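Haltari kitchen notes — README

Read this first, then the names file. Written fast, will tidy later.

What it is

Stills and one-line notes of a toy kitchen, for people who want small household things with steady names. 1343 stills, 1520 notes. More notes than stills as some stills got a second note when the first was too thin. Each note says what is on the worktop and where, in plain words. No scores, no ratings.

Kept in Pliltovthorpe, in the back room at Prondville. First batch October. Names file is older than that and shows it in places.

The fixed bits

The kitchen doesn't change much, so learn these once and you can skim the rest.

Worktop: white. Call it counter or worktop, both accepted, we never settled it.
Backsplash: white tiles, brick pattern, dark grey grout. Notes say "tiles" and nothing more.
Cooktop: black, shiny, rounded corners, on the left. Don't write oven. Don't write hob either, I know, half of us say hob at home.
Burner: the printed ring with the red middle. It is a picture of a burner, so never "on" or "off" in a note.
Sink: dark grey, right of the cooktop. Tap: dark grey too, curved spout. Older notes say faucet. Leave them.
Hanging tools: wooden spoon and slotted spatula, on the wall at the left. Spatula first, then spoon, if you're reading left to right.

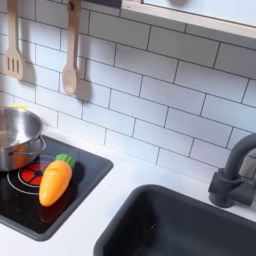

Chaltu Ambaye wants the hanging tools dropped from the notes altogether, on the grounds that a thing which stays on its hook all day isn't part of the cooking and only makes every line longer. Fair, but people search for "spoon" and then complain when they get nothing. Compromise for now: the tools go in the fixed column, once per batch, and only get a line of their own if they're off the wall.

Slotted spatula is slotted spatula. Not fish slice, not turner, not flipper. All four were in the first draft.

The loose bits

Loose means anything that gets moved about: pot, toy veg and so on. The names file has 46 names in it for loose and fixed together, and a good few are near-doubles I haven't merged. "Pot" and "saucepan" are the worst pair. Use pot. "Pan" is for flat ones.

Colour goes before the name, and only if you're sure. Two-word colours allowed. If you'd argue with yourself about it, write both with a hyphen and move on.

Where words: on the counter, on the cooktop, in the pot, in the sink, by the tap. Add "left", "right", "front", "back" if it helps. Left and right are always the viewer's left and right, never the kitchen's. Front is the side nearest you.

Half in and half out of somewhere: name the place that most of it is in. If it's a tie, name both.

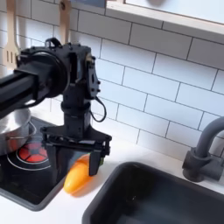 Toy veg gave us more rows to fix than everything else put together. Shiny plastic, simple shapes, and people just guess. Rule is stem first, then shape, then colour. The pepper is a long one, yellow-orange, with a little green stem at the far end, and it had been down as chilli, banana pepper and once as squash before anyone thought to look at the stem. So: "yellow-orange pepper, on the counter". Done. If the stem is hidden and the shape could be two things, write "veg" with the colour and leave it. A vague note that is right is fine. A fussy one that's wrong costs somebody an afternoon, usually me.

Things that come up with veg:

Stem hidden, shape clear: use the name, add "stem not seen".
Both hidden: "veg".
Two of the same: "pepper A" and "pepper B", left one is A.
Veg in pot: only if you can see it in there. Don't carry it over from the note before, this was the most common mistake in the first batch by miles.

Pot and cooktop

The pot is shiny metal, so it picks up colours from whatever is near. Orange patch on the side of the pot is not an orange pot. We had that. It's "metal pot" or "silver pot", the names file takes either, please don't write "steel" just to sound thorough.

Handle: loop handle, thin wire by the look of it. Mention it only when it's the only part of the pot you can see. Then it's "pot, handle only".

Reflections in the cooktop don't count as things. A carrot and its reflection is one carrot. Shadows the same — the spoon throws one on the tiles and an early note has it down as a second spoon, grey.
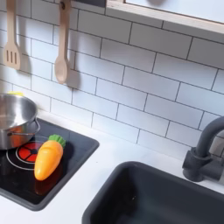 How the notes are split

13 files, one per batch, named batch-01 and so on. Not equal sizes, don't read anything into it. Batch 4 is tiny. Batch 9 has the most veg. Columns:

id — number of the still
fixed — fixed things in view, commas between
loose — loose things, colour first
where — one place per loose thing, same order as the loose column
note — the full line in ordinary words
by — initials

If where has fewer places than loose has things, the row is broken, send me the id. I've found a few by eye but haven't gone right through.

Good and bad notes

Good: silver pot on the cooktop, at the left.
Good: orange veg over the cooktop, shape like a carrot.
Good: counter clear at the front, sink at the right.
Bad: someone is making soup.
Bad: nice clean kitchen.
Bad: pepper about to go in the pot. You don't know that. Say where it is now.

"Over" is allowed and means not touching, or you can't tell. "On" means resting on. People mix them up constantly and I've given up on fixing the ones in batches 1 to 3, so treat over and on as the same thing there.

Carrots are their own problem. Anything small, long and orange gets called a carrot, and from some sides it could just as easily be somthing else. Current wording is "orange veg, carrot-shaped" unless there's a clear top to it. Please use that and not "carrot?" as the question mark breaks my search. 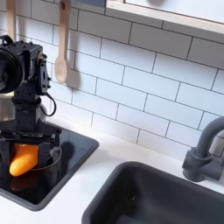 Fig. 4. Orange veg, carrot-shaped, over the black cooktop; silver pot behind, sink lower right.

Known gaps

Cupboards and shelves hardly mentioned. The pale wood edge up at the top right is "wood frame" in some batches and "shelf" in others. Could be a window opening for all the notes tell you. Use wood frame.

Tap is missing from a lot of fixed lists even when it's plainly there. Will be fixed with the sink rows.

Spelling is British in the newer notes, mixed in the older ones. Search grey and gray both.

No notes on size. It's a toy kitchen, a toy pot is small, don't write "small pot". If one thing is clearly bigger than another of the same kind, "larger" is ok.

Not much crowding. Most stills have only a thing or two out, so if you wanted a properly messy worktop look elsewhere.

Using it

Fine for naming practice, place words, teaching material, that sort of thing. Less good for real kitchens. Words like cooktop and sink carry over well enough, the veg really doesn't.

If you change the names file, change it in your own copy and tell me what you changed. Don't reorder it, the row numbers are used in the batches. Yes I know that's a bad idea.

Credit as Haltari kitchen notes, Ambaye and Prondville. Chaltu does the names file, I do the batches. Fixes to either get done in the mornings, before nine if the room is free, otherwise they wait.

To do

Merge pot and saucepan
Go through where column for short rows
Hob / cooktop, one more try at agreeing
Check batch 9 for carrots
Second note for the thin rows in batch 4, then recount the total at the top of this file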